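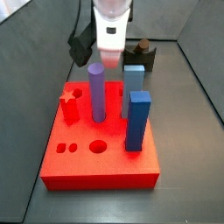
A red foam shape board with a purple cylinder standing in it.

What Is a Concept Album?

Most albums are a group of songs that a band happened to have ready at the same time. One might be about a car and the next about a breakup. A concept album is different. All of its songs belong to one story or one big idea.

Take a record called Tallalari, by a band named Fokier. It has 9 songs. In the first one, a ship leaves home. By the last one, 500 years have passed and the ship is still going. You can play just one song, but you'd miss a lot of the story, like reading only the middle of a book.

How do bands tie the songs together? One way is to bring back a tune. Fokier plays the same four notes whenever the ship's captain is singing. The notes are loud and fast at the start of the album. Near the end they come back slowly, on a single guitar.

Another way is to leave out the gaps. One song runs straight into the next, so there is no quiet part between them.

Some concept albums have no story at all. Bestine made one about the ocean – every song is a different depth, and the deepest one goes down about 900 meters. The singing gets lower as you go.

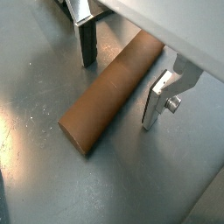 Maksymiv thinks the words should come last. You write the music first, he says, and find out what it sounds like it's about, and if you start with the story you end up with too much talking and not enough drums.

Other bands do it the opposite way and write the whole story down before they play a note.

Try it yourself
Pick an idea, such as winter or a long bus ride. Make up titles for four songs about it and put them in order. Which one should be the loudest?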